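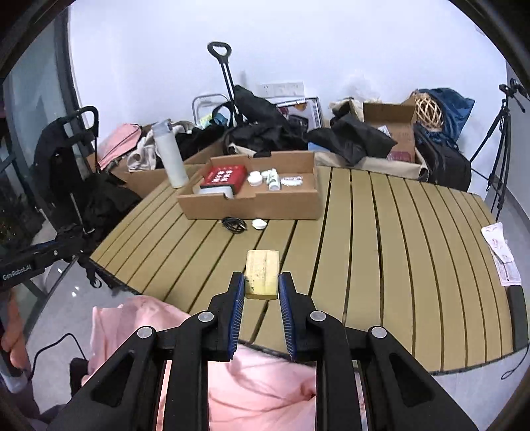

How long does a slatted patio table last outdoors? At Karnar, the garden furniture outlet on the edge of Pretia, the answer is 13 years if you oil it and far fewer if you mean to.

Dorin Grecu, who runs the shop, is taking in tired tables for a check of the planks through the end of September. The fee is $60, or $80 for anything with a curved edge, "on account of my knees." A new one costs $279, a figure he mentions often.

Owners are asked to clear the top first. Last year's tables came with cables, cartons and one full lunch.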